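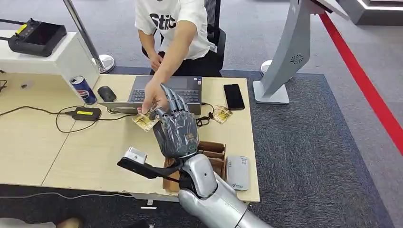

Handover. Both of them holding on.

Recording all week for the handover set. Thread of notes as I go, mostly so I don't lose them. Will be messy

Goal for Bråten: 1,204 usable episodes before we pack up. Usable is the word doing the work there

An episode for us = person offers small flat item, hand takes it, item goes in one of the cells of the divided box, hand backs off. Start and end poses are free. Everything between gets logged

Why flat stuff. Because the old policy is fine with cups and blocks and falls apart on anything thin. It goes for the middle. There is no middle on a thin thing when a person's fingers are already on it

So now: corners. Thumb and index at a corner, person on the same edge. Most annoying grasp we have, want loads of it

Märta Berge is giving, Sverre Nordin is driving. They swap when Sverre's wrists go. I'm on labels and complaining

Note for anybody doing this: write down who is driving for every single episode. We didn't in the Plivberg set and you can SEE two styles fighting each other in the learned policy. One slow and straight, one that kind of scoops. The average of those is a robot that hovers

Question I get a lot is why not clear the desk. We did clear it, last year. Policy then worked on clear desks

Laptop, phone, mouse, Pepsi can, cables all over. That's a desk. Leave it. Nudge stuff between blocks if you feel like it but don't tidy

Only rule is don't rest a hand on the box. Occlusion is fine, robot's own hand hides half of it anyway on the way over. A person's arm parked on it for a whole episode is no use to us

The release is the hard part btw. Everyone thinks it's the grasp

Person lets go when they feel a tug. Robot closes, waits, tugs, person lets go. Except after a hundred of these the person lets go the moment they see the fingers close. Completely natural. Also completely wrong data for a stranger who's never handed a robot anything

So we do blocks of 14 and then the giver gets a card with an instruction on it. "Let go late." "Change your mind." "Look at your phone." Sverre doesn't get to see it

"Change your mind" is the best one. Märta holds the thing out, hand comes in, she takes it back. Right answer is the hand opens and goes to wait. We had zero examples of that before May. ZERO. Then we wondered why it chased people

Lost a bunch this morning to clock drift, head camera and arm log walking away from each other. Small at the start of the session, bad by lunch. Restart the logger every block now. Should have been doing that anyway, I know

Someone asked about failures – we keep them. Dropped, bent, wrong cell, all kept, all tagged. What we throw out is broken recordings. Different thing!! Please don't delete your drops

Tags so far:
clean
late release
early release
taken back
dropped before box
wrong cell
driver reset
weird (ask me)

"weird" is at 2 and I want it to stay there. If weird gets big it means the tags are bad

Afternoon. Swapped the order so we do some episodes where the giver does nothing at all. Hands together, sitting there. Robot has an item near it on the desk, giver isn't offering anything
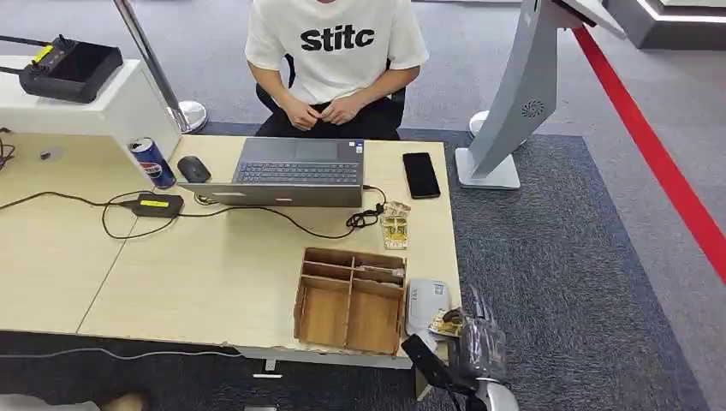
Hands folded, nothing on offer. Goes in the no-handover pile.

These matter more than they look. If every episode in the set has a person reaching then the model learns person = reaching. Then it puts its hand out at anybody who sits down

Target is 300 of the no-offer kind. Sverre says too many. I say too few. Leaving it at 300 until the first training run tells one of us off

The box has three small cells at the back and two bigger ones in front btw. Fronts are easy. Back row the fingers need to come down steeper and Sverre keeps going in from the side and having to redo the approach. Not deleting the redos, recoveries are gold

Also we were filling the front cells way more than the back, just from habit. Checked the tally at coffee and it was embarassing. Target cell now comes up on a random draw before each episode and the driver has to go with it

Empty box at the start of some, part full at the start of others. Same reason. Don't want it to learn that the box is always empty when you get there

Re the question about gloves with sensors vs driving the robot directly. We tried gloves with Grerkero in the spring. Much faster to record. But the human hand does things with the palm that our hand can't and you spend the time you saved filtering. For thin items I'd still drive the real hand. For big stuff, gloves, sure

Driving it directly also means the driver feels the limits. Sverre doesn't ask for a grip the fingers can't do. That turns into data nobody had to clean

Light's changing a bit through the day in here. Good. Not correcting it. Shiny packaging in changing light is exactly where the vision part gets confused

Should say what the labels look like since two people asked. Per episode: giver, driver, item, target cell, card instruction if any, outcome tag. Then three timestamps. First contact, giver lets go, item let go in the box. I do the timestamps by eye and they're good to a few frames, not more. If you need better than that use the finger current, there's a little bump

Except on the really light items there's no bump. So by eye it is

Yes it's slow. Yes I've tried getting the model to pre-fill the timestamps. It's ok on first contact, hopeless on giver lets go. It marks it when the hand starts moving away. Which is the very mistake we're trying to train out haha

Sverre now wants a longer break every third block and he's right, the episodes right before a break are visibly sloppier. Jerky. I'm adding a column for minutes since last break. Might be nothing

Märta and Sverre swapped. Totally different feel with Märta driving, she comes in low and slow and turns the wrist late. Hit rate on corners looks better to me but I've been staring at this for hours so, pinch of salt

Not going to tell either of them to change. Want both in there. With the driver logged this time!!

Late addition, items. We've been rotating them every couple blocks but I let one favorite stay on the desk too long because it grips nicely. Bad me. It's out of rotation until tomorow

Count stands short of where I wanted it but the logger restarts eat time. Still think 1,204 is doable if the clocks behave

Raw files copying to the Pistik server overnight. Checked that the first block opens and plays before wiping anything. Do this every time, I've been burned

Tomorrow: two givers, one hand. Both offer at once and it has to pick one. No idea what the right tag is for the one that doesn't get picked. Suggestions welcome, replies are open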